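Sorting paper at home, part 4

31 October 2018

Custham changed its collection rules in September. Mixed paper is now picked up every second week, and cardboard has to be flattened and tied. Shredded paper goes in a closed bag - loose shreds are left at the curb.

I weighed our paper for the whole cycle. The total was 331 pounds, of which 223 was cardboard. Envelopes with plastic windows are still accepted, but thermal receipts are not. Rohani Khoo asked about padded mailers: the paper-filled kind goes in with cardboard, the bubble kind goes in the trash.

Next I will compare bag sizes for the shredder.
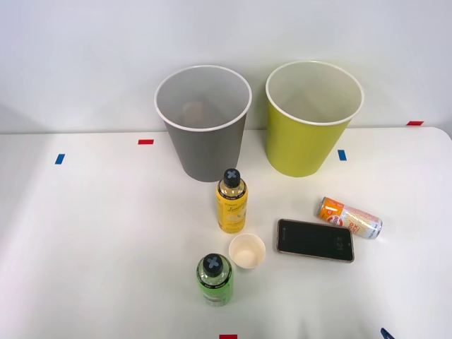 Two round bins, one gray and one yellow-green.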